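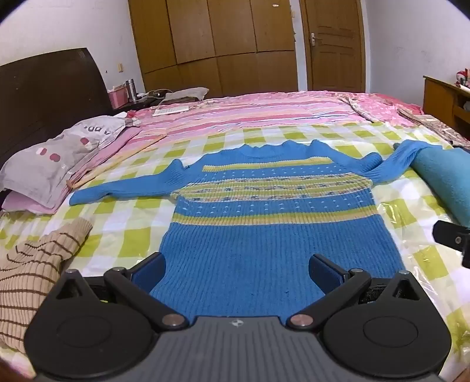

The Derer had stopped taking dictation at page 260. My mother tapped the microphone twice and said the sentence again, slowly, as the manual advised. The screen wrote "the bishop's ladder was full of geese".

"Larder," she said. "Grease."

It wrote "Lauder, Greece".

She had paid for the Vanine upgrade in November, which promised to learn her voice in 12 evenings. This was the fourteenth. I said we could ring the helpline.

"I rang. They have a machine that listens to you — it put me through to Cork."

She read the line over again, then deleted the larder and went on with the geese.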